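Skevero Robotics Club board > Spring project > Block pushing task

dosia_r
Posted 2024-06-03
Where are we on the pushing task? I missed the last two meetings and the log only says "ran it again, better."

mtolland
40 runs since the new rod went on. The arm gets the sentence, picks the block, and pushes it where you asked. It does fine when you name color and shape. It gets confused when you only give the color.

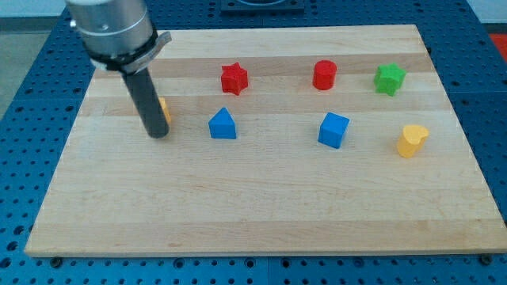
My vote is we rewrite the instruction list before the final demo. Half the sentences we have were typed up in April by whoever was free, and a lot of them don't point to one block. "Push the blue block left" is useless when the blue cube and the blue triangle are both on the board. Same with "move the star", because there's a red one and a green one. "Push the green star toward the yellow heart" is fine.

Ticona
Disagree. People at the demo are going to say "the blue block." If we take out every unclear sentence we're only testing the easy ones. Keep them and score it as a pass if it moves either blue one.

mtolland
Then a coin flip passes.

Ticona
It still has to pick blue and push it left. That's two things right.

dosia_r
Could we keep two lists? One clear, one unclear, scored apart.

R. Escobar (advisor)
Two lists is what I'd do. Put both scores in the report, and say how you decided what counts as unclear. Also please write the sentence in the log for every run. I found 6 entries with nothing but a check mark.

mtolland
Those were mine. I can fill in four of them from my notes.

Ticona
OK with two lists. I'll sort the old sentences tonight, there are 92. Anything I can't decide on goes at the bottom and somebody else can pick.

dosia_r
I'll take the bottom ones. Is the file still in the Doltwood folder?

Ticona
Yes, same place.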